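Brirurari Hand-Held Gripper — Set-up Guide
Section 6: Showing the gripper to visitors

6.1 Before the visitors arrive

This section is for the person who runs the demonstration at an open day or a school visit. It is assumed that you have already finished Section 3 (Charging) and Section 4 (Pairing with the Leno recorder).

1. Charge the gripper the evening before. A demonstration of 20 minutes uses very little of the battery, but a full day of groups uses a lot.
2. Start the Leno recorder and wait until the status light stops blinking.
3. Open and close the fingers by hand several times. The movement must be smooth in both directions.
4. Wipe the grip pads with a damp cloth and let them dry. Do not use alcohol or window cleaner.
5. Put the cloths for folding within reach of your free hand.

Note: Small cloths and hand towels are the best choice. Bed sheets are too heavy for a first try, and visitors get discouraged.

Caution: Keep loose sleeves, scarves and long hair away from the linkage arms while the fingers are closing.

6.2 The cloth demonstration

1. Tell the group what you will pick up before you do it.
2. Hold the gripper with the fingers open and bring it down over one corner of the cloth.
3. Gather a little fabric between the pads. Close the fingers slowly until the pads meet.
4. Lift with your whole arm and keep the wrist still. If the corner slips out, lower the gripper and take more fabric.

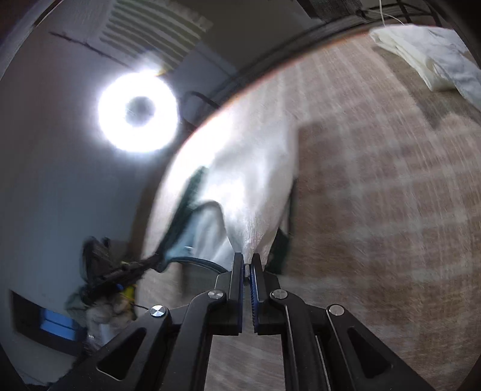
5. Lay the cloth down flat, open the fingers fully, and only then move your hand away.
6. Repeat with the opposite corner, then offer the gripper to a visitor.

Note: Quick movements give a blurred recording. For the visitors this is no problem, but such recordings should be marked as "practice" in the Lobo software before they are saved.

6.3 When a visitor tries

Stand on the side of the visitor's free hand. Children under ten should hold the gripper together with an adult — it is light, but the front is heavier than they expect.

If the fingers do not open again, do not pull the cloth. Release the handle, wait a moment and press again. If this does not help, see error 34 in Section 9.

6.4 After the demonstration

Switch off the recorder first and the gripper second. Return both to the Grustlow case with the fingers closed.

Section revised 9/3/25 by Efraín Montoya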